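Home | Guides | Blocks and Building | Downloads | Contact

Hurneo Block Set – Set-up and Care Guide

Section 4. Preparing the work surface and laying out the blocks

This section applies to table-top use in classrooms, nurseries and the home. It should be read before the blocks are handed out for the first time, and again whenever the set is moved to a different room.

4.1 Preparing the surface

1. Choose a table that is level and does not rock. If one leg is short, correct it before any blocks are placed.
2. Clear the table completely. Paper, pencils and cups should be kept on a separate shelf for the duration of the activity.
3. Wipe the surface with a slightly damp cloth and allow it to dry. Do not use polish or spray wax, as either will make the lower course slide.
4. Check that the surface is plain. Patterned cloths and printed mats make it harder for younger children to judge where an edge lies.

Note: A pale, matt surface is recommended for the blue blocks. The darker sets may be used on any plain colour.

4.2 Laying out the first block

1. Take one block from the tray and place it near a corner of the table, leaving the middle free for building.
2. Turn the block until its sides run parallel with the sides of the table.
3. Press down lightly with two fingers. The block should not tilt. If it does, lift it and look for crumbs or grit underneath.
4. Leave this block in position. It serves as the reference for every block that follows.

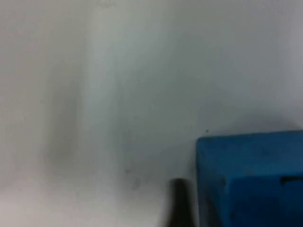
5. Place the second block a hand's width from the first and bring the two together slowly. Adjoining faces should meet along their full length.
6. Continue until the lower course is complete. Do not begin the second course while any block in the first can still be moved by a light touch.

Caution: Blocks must not be struck with a mallet or with one another. Corners damaged in this way cannot be repaired and the block should be withdrawn from use.

4.3 Care after use

1. Brush each block with a soft, dry brush. Small specks on the upper faces are usually dust and will come away without water.
2. Marks that remain may be treated with a cloth wrung out in plain water. Blocks must never be soaked.
3. Return the blocks to the tray in single layers – the lid will not close properly over a block standing on end.
4. Store the tray flat, away from radiators and direct sunlight.

Replacement blocks may be ordered singly under part number 439. Requests should be addressed to Vesela Milošević at the Brirkano spares desk, which is closed on Wednesday afternoons. Please give the colour of the block required and the number printed on the tray label.

Continue to Section 5: Building the second course

107 shares | 2 comments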